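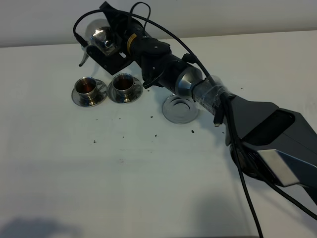
8/20/21
Posted by Ulises Mosquera

My steel espresso set finally came, and I'm pretty smitten with it! I got the Tamayo one in the end (the Baneo had a longer wait), and it was $124 with shipping. The little silver pitcher has a nice curved spout, and the cups sit on matching metal saucers. I've put my old glass ones up on the shelf for now.

On 8/20 somebody on the list wrote:
> Do steel cups get too hot to hold? I keep burning
> my lip on my Halix mug and I'm ready to give up.
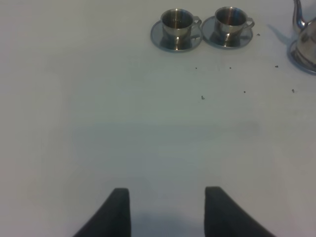

Do you need to warm steel cups first? A quick rinse with hot tap water is plenty.

As for burning your lip, single-wall steel does heat up fast, so I hold mine by the handle and wait a minute (okay, less on weekdays).

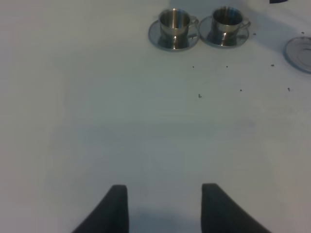 Two cups on their saucers, and a few crumbs.

I dry everything right away with a soft towel or the water spots drive me nuts, saucers especially.

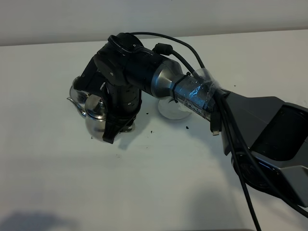 I've also been using the pitcher for cream, and it pours a nice thin stream if you go slow. Has anyone tried the Nondik saucers with cups this size? I'd like 6 more before my sister's visit in March.

Ulises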